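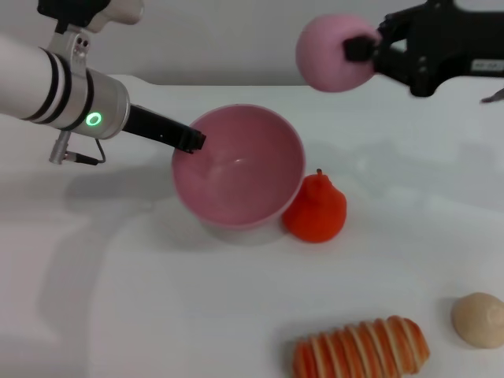
Page last changed: 5th January, 3 replies

Left arm protective stop during bowl handoff, right arm keeps going
posted by benchrat_dornis

Two arm cell, toy food sorting into a bowl. Left arm does the bowl, right arm does the food. Fine since October, now the left one faults out with a joint torque limit, always with its fingers on the rim. Log says 1,107 cycles before the first stop, then 56 stops by the time I got to 1,254. So more than a third of them lately, which is no good.

What bugs me more is the right arm doesnt stop. Left goes into protective stop and the other one carries on with its pick like nothing happened. Had it come down next to a stalled arm twice. Running the Elar cell controller, Buchanan task scripts on top, no changes to either that I know of. Swapped the bowl, same thing. Any ideas??

mkettle
Had this. Check payload setting on the left arm first. If someone reloaded a default profile it thinks there's no gripper on there and the torque estimate is way off. Ours was wrong by the whole weight of the gripper. Takes two minutes to look.

Then the wrist cable. If the loop is tight it drags when the wrist rolls over to tip the bowl — looks exactly like a torque spike in the log. 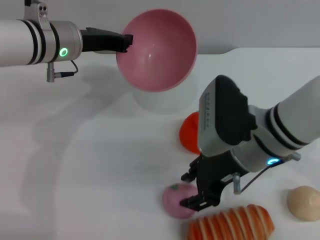
Also drop your grip force. We had ours at 60 percent and the fingers were twisting the rim every time the arm lifted, so the joint was fighting it's own grip. Went down in small steps till the bowl started slipping, then one step back up. No stops after that. Slow the lift down too while you're testing.

servo_sam
restart the controller, worked for me

fudura_nightshift
Payload advice above is good but please fix the other problem first. One arm stopping and one still moving is a safety fault, I would not run it again until that's sorted, and keep hands out of the cell.

Sounds like the stops aren't linked. On our Fudura setup each arm had its own safety input and the script was supposed to pass the stop across. Script hangs, nothing gets passed. You want it hard wired, safety output of left into safety input of right and the same going back, both channels. Dont do it in the task script. If you're not the person who signs off the wiring go get them.

Test it with both arms at low speed, nothing on the table, trip one, watch the other. Then swap. Do it again after any controller update — ours lost the input assignment once and we only caught it from the test.

Post the fault code if it still trips after the payload check, there's a couple that look the same in the short log.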